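# Travel Distance and Second-Half Scoring in College Football

Macarena Rivadeneira and Wakana Kikuchi
Sports Statistics, final project report
October 15, 2022

## Question

Coaches of visiting teams often blame a slow second half on the trip. We wanted to know if that shows up in the scores. Our question was whether visiting teams that traveled farther scored a smaller share of their points after halftime than visiting teams that traveled a short way.

We picked this topic after the Varnholm game, when our own team led at the half and scored only a field goal the rest of the way. The bus ride was mentioned in every story in the campus paper. One game doesn't show anything, so we looked for more.

## Data

We used box scores from the Kurnard Conference. The conference posts them as one page per game, with points by quarter. After removing games at neutral sites and games stopped early for lightning, we had 183 games over 4 seasons.

For each game we recorded the visiting team, the home team, points by quarter for both, kickoff time, and the distance between the two campuses by road. Macarena entered the first two seasons and Wakana entered the rest. We then traded files and checked each other's quarter totals against the final score. Most of the mistakes we found were overtime points typed into the fourth quarter. We moved overtime points to their own column and left them out of the analysis.

Distance was harder than we expected. Trujillo moved its home games to a stadium across town partway through our data, so we used the old address for the early games and the new one for the later games. Urkar shares a stadium with a high school and has two entrances on different roads, but the difference was too small to matter.

## Method

We sorted the games into short trips and long trips, using the median distance as the cutoff. For each game we found the visiting team's second-half share, meaning points scored in the third and fourth quarters divided by points scored in regulation. Games where the visiting team was shut out had to be dropped from this measure, because there is nothing to divide by. There were 5 of these.

We compared the average share in the two groups with a two-sample t-test. We also made a scatter plot of share against distance and fit a line, to make sure the cutoff wasn't hiding something.

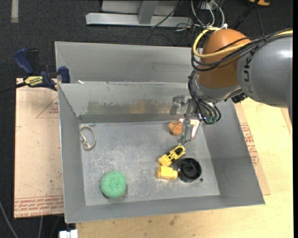 The spreadsheet did the averages and the plot, and we ran the t-test in the statistics package from class. We set the significance level at 0.05 before looking at any results. Wakana repeated the test with the cutoff moved up and down, and the answer did not change.

## Results

Visiting teams on long trips scored a slightly smaller share of their points after halftime than teams on short trips. The gap was small and the t-test did not reach our significance level. The fitted line sloped down a little, but the points were spread widely around it at every distance.

Kickoff time had a bigger pattern than distance. Visiting teams in night games had lower second-half shares than visiting teams in afternoon games, for both short and long trips. We did not plan to test this, so we are only reporting that we saw it.

We also checked attendance, which we had for most of the games. The smallest listed crowd was 3,061, at Urkar. Attendance did not line up with second-half share in any way we could see.

## Problems

The second-half share is a rough measure. A team that scores one touchdown in the whole game gets either a 0 or a 1 depending on when it came, and low-scoring games like that pulled both groups toward the ends. Points per half might have been a better choice.

We also don't know how each team traveled or when it arrived. A team that comes in the night before and sleeps in a hotel is counted the same as one that gets off the bus that morning. We wrote to the athletic offices in January to ask, and only Varnholm answered. They go the day before for any trip longer than three hours.

Finally, teams in this conference play each other every year, so the games are not really independent. The same long trip shows up several times with many of the same players.

## Further work

If we did this again we would compare each team with itself, long trips against short trips, so that a team with a weak second half every week wouldn't affect the result. We would also collect arrival times from the start. The night game pattern should be tested on seasons we haven't looked at yet. Our data file has a column for kickoff time already filled in, and a new group could add seasons below ours without changing the layout.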